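Home News Research Events Jobs Contact

Robot arms learn to hand over a task from fewer demonstrations

9 February 2023
4 min read

A research team at Mereck in London has published a way of training two robot arms to work together that needs far fewer human demonstrations than the group's earlier method. In the team's tests, a controller trained on 101 demonstrations did as well as one trained on 3000.

The work was led by Bastien Pruvost, who joined Mereck's manipulation group after several years in factory automation. It forms part of Grosirside, a project that looks at small assembly and sorting jobs of the kind still done by hand in most workshops.

Teaching a robot by demonstration is simple in principle. A person guides the arms through a job, the joint positions and camera pictures are recorded, and a program learns to connect what the cameras see with what the arms should do next. The trouble is the amount of recording. Jobs that need two arms are the worst, as small differences in timing between left and right can lead to a dropped part, and the usual answer has been to collect more and more examples.

Pruvost's group took a different route. They split each recording at the points where one arm is waiting for the other, such as the moment just before a part changes hands. The pieces are then stored separately and joined up in new orders during training, so that a slow approach by one arm can be paired with a quick one by the other. The controller meets many more combinations than were ever recorded.

"We were throwing away most of what people gave us," Pruvost said. "A recording with a bad ending was marked as a failure and left out, even when the first half was perfectly good. Now we keep the first half."

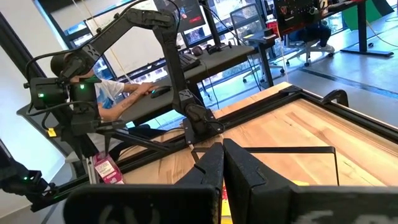

The new method relies heavily on cameras carried by the arms themselves. A fixed camera overhead loses sight of the part as soon as the fingers close in, and the moment of handover is the one the controller most needs to see. On the group's bench the arms are mounted on a black aluminium frame around a light wooden tabletop, and the boxy camera module rides on the wrist next to the gripper, where it moves with the hand. The view from one wrist takes in the other arm as well, and the controller uses this to judge whether its partner is ready. No separate signal passes between the two.

Finding the waiting points is done by software. The program looks for stretches where one arm is nearly still while the other is moving, and then checks whether the still arm starts again soon after the other stops. A person can correct the result by hand, and in the first months this was needed often. By October the group had stopped checking every recording and was looking only at those the program itself marked as doubtful.

The team tried the method on three jobs: passing a short tube from one gripper to the other, fitting a lid on a box held by the second arm, and turning a part over so that its label faced upwards. Each was repeated 20 times with the new controller and 20 times with the older one. On the tube and the lid the two did equally well. On the third job the new controller was slightly better, with three fewer failures.

Training was also shorter. The older controller took 15 hours on the group's machines, and the new one finishes overnight with time to spare. Pruvost said this had changed the way the group works, as a fresh set of recordings made in the afternoon can be tested the next morning.

There are limits. The method depends on there being clear pauses to cut at, and it does not help with jobs in which both arms move all the time, such as folding cloth or carrying a tray. The group tried a folding job and gave it up after the program failed to find any usable waiting points. Results also fell off when the part was shiny, which the team puts down to reflections in the wrist camera's picture. A matt coating on the parts solved the problem in the laboratory, though a workshop would not always be able to do the same.

The controller has so far been tested only with parts placed by hand in a marked area of the table. A version that copes with parts arriving in any position is being worked on, and early trials with the tube have begun.

Courtois, a packaging firm that supports Grosirside, will try the lid-fitting job on its own parts later this year. The firm will make its own demonstrations, using staff who have not worked with robot arms before. The group wants to find out whether recordings made by beginners can be cut and joined in the same way, as all of those used so far came from people who do this work regularly.

The paper and the program for finding waiting points are available from Mereck on request. The recordings will be released once the trial at Courtois has finished.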